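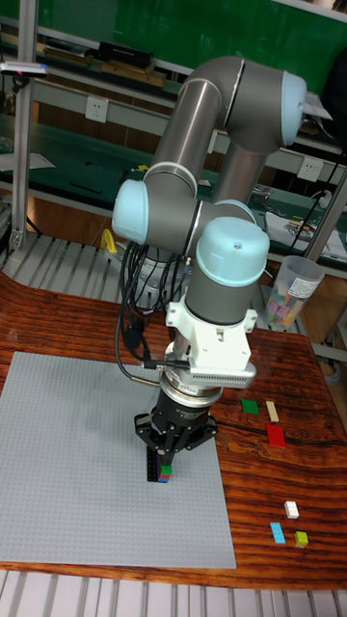 **November, brick cell: cable and gripper check**

The cell was released for use at 14:00 following the scheduled inspection. Baseplate and arm base remain where they were at the last entry. The controller log was exported before any work commenced and is filed under job 1748.

1. Gripper cable. The connector at the bracket was reseated and the strain relief renewed. The cable must keep a free loop at the elbow – do not tie it tight to the forearm.
2. Bracket screws. Two were found under torque and were brought back to specification. Paint marks to be applied at the next service.
3. Finger pads. Cleaned with isopropyl alcohol. Colleagues are asked not to use the Kava degreaser on the pads.
4. Approach speed. Limited to 50 mm/s for all moves close to the table until the pick heights have been taught again.
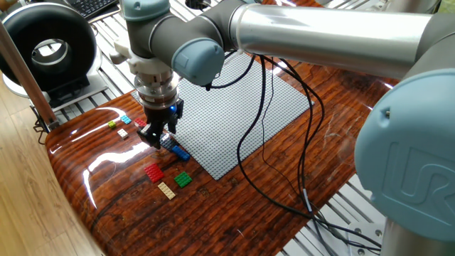
*Flora Matheson, Cell Technician*

Pick heights are to be taught with the fingers directly over the brick, as with the red one beside the grey plate. Bricks and flat plates require separate height values, and the Castora program currently holds only one. S. Eide has been asked to add the second.

The cable bundle crosses the baseplate on its way to the table edge. It should be rerouted clear of the studs prior to any unattended run. Clips are on order from Atside, with delivery expected in six working days.

Outstanding: paint marks, cable clips, second height value. Speed limit remains in force.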